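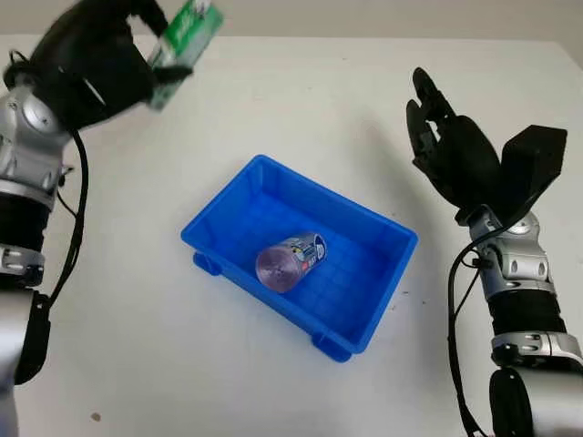

A blue storage bin on a white tabletop, with a can lying in it

Homeschool Families Wanted for Our Fall Kitchen Science Kits

Hello from all of us at Venotero! If you teach your kids at home, and your kitchen table has seen its share of glue and spilled baking soda, we would love to hear from you.

We put together science kits for children ages five to eight, and our newest one, Flillance, is nearly ready to go out into the world. Before it does, we want it in the hands of real families – the kind with a toddler underfoot and a dog who wants to help. We are looking for 13 families to try it at home and tell us how it went, good parts and bad parts alike.

What you would be doing

The kit has 8 activities, and you can do them in any order you like. Most take less than an hour, though we know a child who is having fun can stretch that out to a whole afternoon (and please let them!). After each one you fill in a short form with your child. Drawings are welcome in place of written answers, and so are scribbles.

Who can join

Any family in Buschmann or Ineck with at least one child in our age range who learns at home. You don't need to know any science yourself. Brothers and sisters are welcome to join in, and if yours is a family that has never finished a kit in its life, please write to us anyway. One parent or guardian needs to be in the room for every activity.

What you get

The kit is yours to keep, and we mail you a $25 gift card for craft supplies once your last form comes in. We will also have a little get-together in Ineck when it's all done, with snacks and a table of extra materials to take home.

How to apply

Send a letter or card to Venotero, 447 Mill Street, Ineck, with your children's ages, any allergies, and a few lines on what a school day looks like at your house. Please have it to us by Wednesday, September 19, 2018. We write back to everyone, whether or not we have a spot for you this time.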